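Cell notebook, Wednesday, March

In at 8:15. Gripper on the bin cell was slow to close again, same as Dace wrote up. Counter at 2,226 cycles when I stopped it. Last time the fingers were greased it read 2,110, so the new grease is not lasting.

Took the finger off, wiped the pivots, put the old Narnis grease back on. Reseated both air fittings while I was in there. One had a nick in the hose end, trimmed it back 2 mm. Regulator left at 56 psi.

Bin had crept toward the arm. Squared it to the pencil line and put the orange clamps back on the rim, one each side. Lev wants screwed-down stops – fine with me, but not until Siiri is done changing bin sizes.

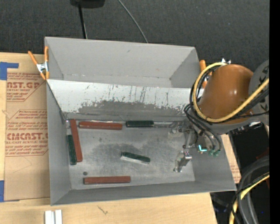

Does the arm need to be re-zeroed after the gripper finger comes off?
Only if the mounting plate was loosened. The finger sits on two dowels and goes back to the same place, so a slow touch-off on the bin floor is enough.

Touch-off was good on the second try. First one tripped the force limit because I had left the tool weight at zero after the Rotus update. Changed it back and saved it under the usual name.

Red and green blocks in the near side for the test picks. The divider coating is flaking badly now and I don't want bits of it in the finger joint. Asked Ott to price a new bin from Oltmont.

Still to do: tie the yellow cable higher up, it loops too low when the wrist turns. Dalibor has the long ties.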